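Questions I get about the small desk top

Since I put up my page on the Clisevholm top I've had a pile of emails, so I'm answering the usual ones in one go!

How big is it?
Mine is very nearly square, 30 inches on the long side. It's plenty for one person and a notebook, and a squeeze for two (we tried, over pizza).

Does it come with the cable hole?
Mine did, near one corner. If yours didn't, Ukby sells a grommet kit for 7 dollars, and you'll need a hole saw. Drill from the good side and go slow.

Why tape and no screws?
I rent, and I like to move things. Short strips of gray tape at the corners hold the board down fine for me. I swap them every April or whenever they start to curl.

Are the rounded corners worth paying extra for?
Yes! I've walked into enough square ones. Trasilach wanted 16 dollars more for them and I'd pay it again.

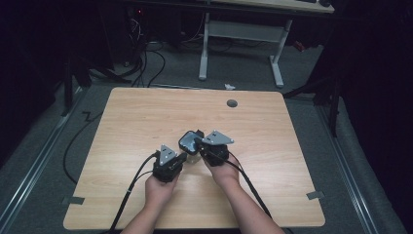

The light wood-grain top with its round cable hole and gray tape at two of the corners.

What do I do with all the cables?
I'm the wrong person to ask, I'm still working on that one. Baysal makes a clip-on tray that a few readers swear by, and I may order one Thursday.

Can I put a hot mug on it?
I use a coaster. I haven't tested it without one and don't plan to.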